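示教采集

示教采集,有些实验室也叫“带着做”,是为学习型机器人系统收集操作范例的一种工作方法。操作员通过主从手柄或别的遥控装置,让机械臂把一件事从头到尾做上一遍,系统则把各路画面、关节角度和夹爪开合一并记录下来,供日后训练模型使用。这门手艺说来并不神秘,真要做好,却颇费些耐心。

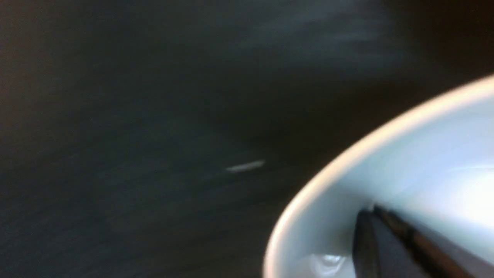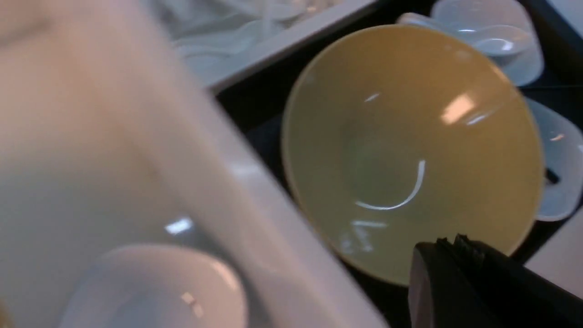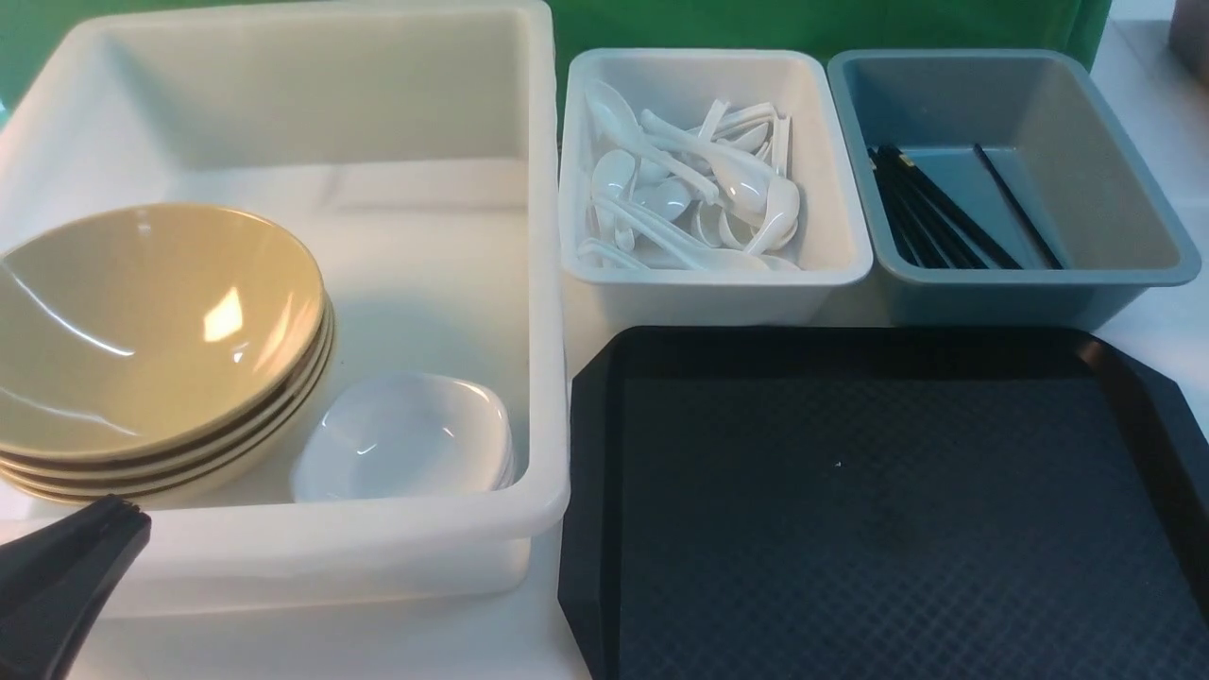 餐具收拾一类的任务,在示教采集中算得上是老朋友了,许多团队都愿意从它入手。碗碟勺筷家家都有,坏了也好补,难度却一点儿不含糊:勺子常常堆作一团,筷子细长,瓷面或塑料面又爱反光。以大白盆里叠放着四只米褐色碗、旁边一只小方碟的布置为例,操作员若要取用最上面那只碗,就得先想好夹爪从哪一侧落下,是夹碗沿,还是贴着内壁往里探。同样一只碗,换个人来操作,路线往往就不一样。这种差别并不一定是坏事,适度的差别能让模型见识到一件事的多种做法;可若是差得毫无章法,模型学出来的动作也容易犹犹豫豫,像个拿不定主意的新手。

范例通常以“条”为单位。一条范例从双臂归位开始,到操作员按下结束键为止,中间不剪不接。Busum手册是这一行里流传较广的一份操作规程,它主张每次采集之后都要重新摆放物品,而且要摆得随意些,碗可以歪,勺子可以翻,托盘也不必与桌边对齐。手册建议同一种布置最多连续录2条,随后就该换一换样子。初学者往往觉得这样太折腾,录过几天之后,多半也就体会到其中的好处了。

画面的来源大致分为两类。装在头部位置的相机看得宽,桌上的盆、盒、托盘彼此是什么位置,一眼便能明白;装在腕部的相机离物件很近,能看清夹爪指尖与碗沿之间的那一点点空隙,代价是手臂一动,画面就容易糊。关于糊掉的片段该不该留,各家说法不一。Walico项目早年一律剔除,后来改为保留,理由是机器人日后干活时看到的也正是这样的画面,提前见惯了总归没有坏处。Royer工作组则折中处理,只在整段动作都辨认不清时才舍弃。

失败的范例怎样安排,也是个常被谈起的话题。夹空了、碰倒了、夹起来又滑下去,这些在采集中天天都会遇上。较早的做法是整条作废,现在则多半请操作员不要停手,就势补救,再给这一条加上“含纠正”的标签。Jerneveck数据集首批公开的125条餐具范例中,有13条带有这一标签,编者在说明里特地提醒使用者,训练时不妨把它们单独看一看。该数据集于一月作过一次修订,补齐了若干条缺失的文字指令。

文字指令指的是附在每条范例上的一句话,比如“把勺子放进白色的盒子里”。写得太粗,模型分不清该拿哪一件;写得太细,又会把操作员随手为之的小动作当成了要求。通行的办法是由操作员录完当即写下,再由另一位同事对着录像复核,遇到颜色、位置说得含糊的地方便商量着改。这一步看似琐碎,老练的采集员却大都舍得在上面花工夫。

另见:遥操作;模仿学习;腕部相机;数据标注

本条目最后修订于2026年5月25日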